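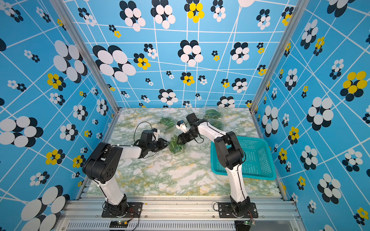 Green veg in clamshells, teal basket on the right

Reddale Kitchen Garden Board > Preserving > Freezing green chilies whole or pickling them?

pepperpot_jo wrote: 3/27/20
OK so I need to settle this before I waste another shelf. I've been pickling green chilies for years with the same brine my aunt used, and last June I got lazy and froze a big batch whole instead. Now I'm down to the last bag and I can't decide if I like them. The flavor is all there, but they go soft the minute they thaw. Fine in a curry, sad on a sandwich. What does everyone else do? I have the small chest freezer and not much pantry.

gravelbed wrote:
Freeze. Always freeze. Wash, dry really well, spread on a tray overnight, bag them in the morning. You can slice them while they're still frozen and they behave. I think people who say frozen chilies are mushy are letting them thaw first.

mrs_tamarind wrote:
Have to disagree with gravelbed. I've done the tray thing and sliced from frozen and they're still floppy once they warm up. Pickled ones crunch. I use plain white vinegar, the Oksanen one in the big jug, with 500 ml of vinegar to 500 ml of water, a spoon of sugar and salt. Slit each chili so the brine gets in. They're good after 4 days in the fridge and better after that. I don't can them, I just keep them cold and we eat them up.

pepperpot_jo wrote:
Ooh, I never slit mine, I just cut the tops off.
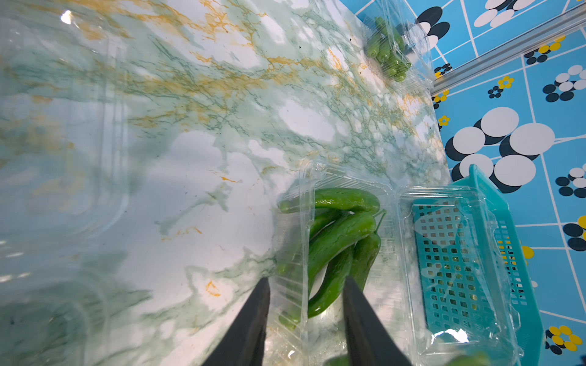 Picking the right chili for the jar matters more than I used to think. The fat blocky ones hold a big pocket of air and bob up out of the brine no matter what you do, and then the shoulders go brown. I want something long and glossy that packs upright, like the ones in the open clamshell, and a gently curved one or two is handy for wedging the rest in place. I used to grow a Clandetti that was perfect for this but my seed finally died on me. If anybody has a source, please shout!

gravelbed wrote:
Prornlow had Clandetti seed in their spring list, last I looked. Germination was terrible for me though. I started 2 trays and got a handful of plants.

saltlickr wrote:
Mine came up fine from them. Were you using a heat mat? They sulk if the soil is cold.

gravelbed wrote:
Yes I was using a heat mat, thanks.

saltlickr wrote:
Just asking!

pepperpot_jo wrote:
Play nice, you two. I'll order a packet and report back. Meanwhile here's where I've landed, sort of. Half the next lot goes in jars with mrs_tamarind's brine, slit this time, and half goes in the freezer already sliced, in flat bags so I can snap off a piece for dal.
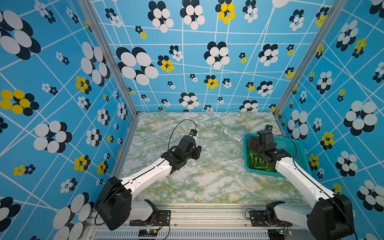 The flat bags are the part I'm excited about, because the whole ones freeze into a lump and I end up hacking at it with a butter knife. I might do a little bag of chopped garlic and chili together too. Has anyone tried that? I worry it'll make the ice cream taste funny.

mrs_tamarind wrote:
Double bag it or it WILL get into the ice cream. Ask me how I know. I've been putting up chilies since 2000 and I still lose a tub every winter.

saltlickr wrote:
Glass jar with a screw lid, leave some room at the top. No smell in my freezer. And I'm team pickle by the way, but only with a bit of mustard seed.

gravelbed wrote:
Still freezing mine.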